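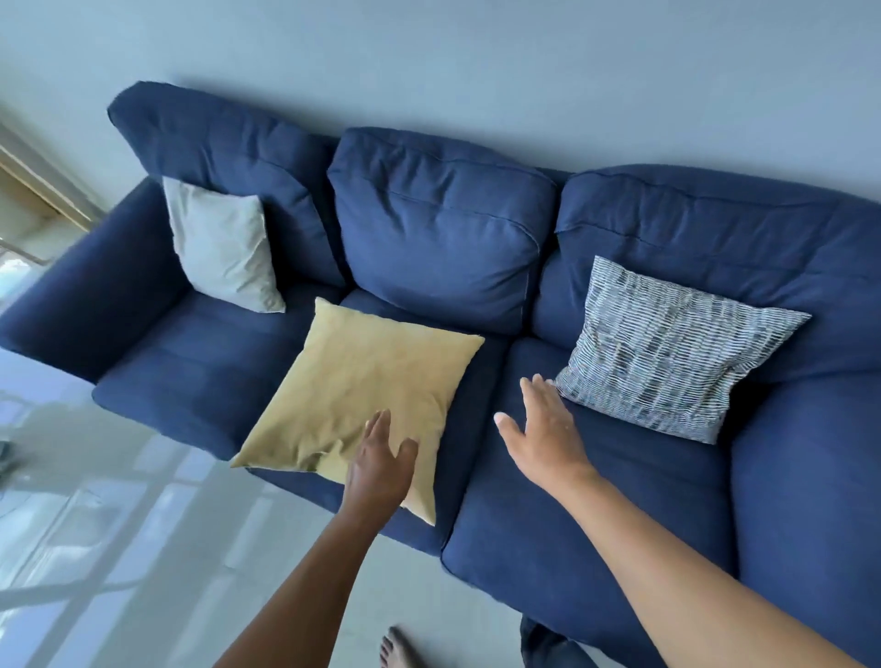 The navy sofa, with its three cushions.

By the time the ferry from Drosen had been cancelled a second time, Renzo Russo had cleaned the whole of the downstairs and was starting to look at the ceiling. His father was coming to stay, possibly for good, and neither of them had said the "for good" part out loud.

Osvaldo had lived eleven years above the bakery in Adcombe, in two rooms that smelled of aniseed and warm flour, and he had opinions about houses that didn't smell of anything. He'd rung that morning from the terminal to report that the tea was grey, that a woman named Sveva Grasso had lent him her crossword, and that he was bringing the jars.

"Which jars, Dad?"

"The jars," said Osvaldo, and the line went, as it always did near the water.

Renzo knew perfectly well which jars. Every May his mother had put up apricots, 140 of them halved and stoned at the kitchen table with the radio going, and the last batch had never been opened. They'd sat on the shelf over the bakery stairs through two paint jobs and a burst pipe, going the colour of old honey, and you didn't ask about them and you certainly didn't offer anyone a spoon.

So he cleared a shelf. It took him most of the afternoon, what with the good platter having to go somewhere, and then the somewhere having to be emptied as well (a drawer of dead torches and one of Andor Antal's fishing reels, borrowed in a happier year and never given back). Then he went through to the front room, where his father would be sitting of an evening, and fussed. 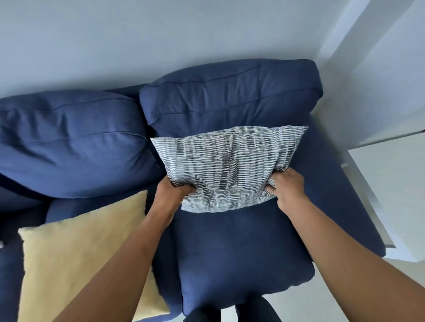
The pillow with the broken grey stripes.

It was past nine when the taxi pulled in. Osvaldo came up the path in his funeral coat with a box held against his chest, and he wouldn't let Renzo take it, or the driver either. He walked it straight through to the kitchen, looked at the empty shelf for a good long while, and set the box down on the bench beneath it.

"You've painted," he said.

"Last winter. I sent you the colour."

"It's a nice colour." He took his coat off and hung it on the back of a chair, and smoothed the shoulders as if there were someone in it. Then he opened the box, lifted out the first jar, and held it up to the light over the stove.

"Get two bowls," said his father. "And see if you've got any cream."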